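From: Thitima Tanasarn
To: Grikitz builders list
Subject: Re: [grikitz] Camera drops out when the wrist turns

Josefien Van den Broek wrote:

> I have the same dropouts that were described here in December. The
> picture is fine while the arm is parked. As soon as joint 5 goes past
> 60 degrees or so I lose the stream, and it only comes back after I
> restart the node. I have changed the USB port, the hub and the
> power supply. I reprinted the end plate as well because I thought it was
> flexing, but that made no difference.
>
> Before I order another camera, did anyone find the cause? And does
> anyone mount the board straight on the plate with no cover? Mine is in
> the Esorell shell and I can't see what the connector is doing in there.
>
> Josefien

Josefien,

Don't order the camera yet. I had this fault for most of the fall and bought a second board for nothing. Mine was the cable pulling on its plug. The shell hides it, as you suspect. When the wrist turns, the slack gets used up between the last clip and the board, and the plug tips in its socket just enough to break one of the data lines. It goes back when the arm parks, so everything measures fine on the bench.

My test was to log frame numbers while I ran the wrist back and forth with no load. In one run of 3,730 frames I lost 538, and nearly all the gaps lined up with the same end of the swing. Then I held the cable up by hand, keeping my fingers well clear of joint 4, and ran it again. No gaps. If yours behaves the same way you have your answer in ten minutes.
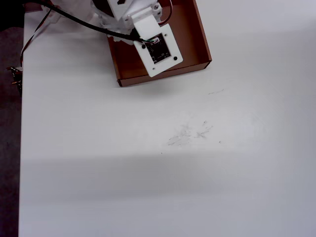

My own arm has had the bare board on the plate since then, with the Esorell shell back in its bag. I print the plate flat, in white PLA, four walls, and I don't bother with supports. The board sits in the center of the plate, and the black cable comes over the housing in one wide arc before it reaches the connector. That arc is the whole fix. I used to run the cable tight along the arm with the motor wires because it looked neater. The thin green and white strands at the board end are exposed, so if you copy this, put a dab of hot glue over them once you are happy with the length. Leave the plug free until then or you will be picking glue out of it.

A few notes on getting the length right:

Turn the wrist to each end stop by hand with the power off. The cable should still have a curve in it at both ends.

Put the last clip on the upper arm and nothing after it. I tried one more clip at the wrist and the dropouts came back.

Check that the loop can't catch on anything when the arm reaches down low. I use a shallow cardboard tray as the pick area, and the plate comes in just above the inside of it, so a loop hanging below the plate would drag on the wall. Mine goes over the top for that reason.

After I moved the cable I did a run of 2,209 frames at full speed and lost none. I have not tried it with a heavy part in the gripper, and I don't know how long the strands will last with that much bending. If they go, I will switch to the silicone cable that Palside sells by the foot. It is softer but thicker, and it needs a bigger hole in the base.

Two questions back to you. Which firmware is on your wrist servo? The older one overshoots a few degrees at the end stop, and that would make the pull worse. And did you change the plate thickness when you reprinted? The file in the Thaweesak folder is 3 mm, but the one linked from the build page is still 4, and the screws that come with the kit are too short for it.

I can put my plate file up tonight if you want to try it. The hole spacing is for the 32 mm board, so measure yours first.

Thitima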